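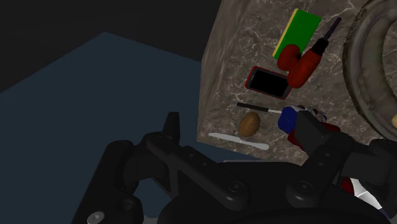 Good evening, and thank you to the Garkurwood Historical Society for the folding chairs and the heat. My subject is how a town of 855 people came to have two founding stories, two founders' days and one parade budget. I grew up on the Tresulov side of the creek, so you may discount whatever I say accordingly. The short version is that the town was built on stone, or at least on the idea of stone. People here have wanted marble for as long as there have been people here, and the look of it has always mattered more than the source. A brown marble pattern with thin, pale veins wandering across it, like the countertop on the screen, is very close to what the first settlers thought they had found in the creek bank. What they had found was mud with ambitions.

(Wait for laugh. If no laugh, go straight to the quarry.)

The quarry. Two men walked up from the river landing one January, which tells you something about their planning. One was named Sandhu and the other Amard, and the streets named for them still don't meet. Sandhu wanted a quarry. Amard wanted a mill. They agreed to share a mule.

The quarry ran for two seasons. It produced one bank lobby floor, which cracked, and a fair number of doorstops. If your grandmother had a brown doorstop, please see me at the break, I'm quite serious, I'm trying to make a list.

The mill did better. By the time the railroad passed us by (six miles to the south, and they waved), the mill side had a school, a store and a hotel with 69 rooms. Why 69 rooms in a place with no train is a question I've put to three different archives. The hotel's letterhead promised "every comfort of the city." It did not say which city.

Pause here for water.

Now the split. Most of you know the version in which Tresulov and Garkurwood were rival towns that joined hands in friendship. Glenys Cropper went through the old council minutes for me, all of them, and the word "friendship" doesn't come up. The word "sewer" comes up constantly. Tresulov had a pipe and Garkurwood had the hill. You can work out the rest.

The merger passed. The name was settled by a coin, and the minutes record that the coin was then kept by the mayor. Tresulov became a neighborhood, then a bus stop, then a sign at the bus stop. My mother gave it as her return address until she died, and the mail always came.

Read the letter from Marcela Zeman's great-aunt. Start at "Dear Sir, I do not live in Garkurwood." Skip the part about the goat unless we're ahead of time.

Then the anniversary business. The quarry people count from the first stone cut. The mill people count from the first flour sold, two years later. Lachlan Crichton has argued in the newsletter that we should count from the merger, and he's had some letters about that. I'd only point out that the town has paid for two sets of banners in living memory, and that both sets had the creek spelled wrong.

Someone will ask about the plaque. The plaque says 3000 people came to the first Founders' Day picnic. There weren't that many people in the county, and I doubt there were that many sandwiches. Manon Sutherland thinks the engraver was given 300 and got carried away. I think he was paid by the character.

If there's time: the hotel fire, the second hotel fire, the parking lot.

If there isn't: say that the parking lot is where the hotel was.

Last thing before questions. The walk leaves from the library steps and goes down to the creek bank, where you can still see the cut the quarrymen made. Wear shoes you don't love. We'll come back by way of the old pipe, which Sheldon Chisholm has marked with flags, and anyone from the Tresulov side is welcome to salute it.

Take questions. Don't answer the one about the mule.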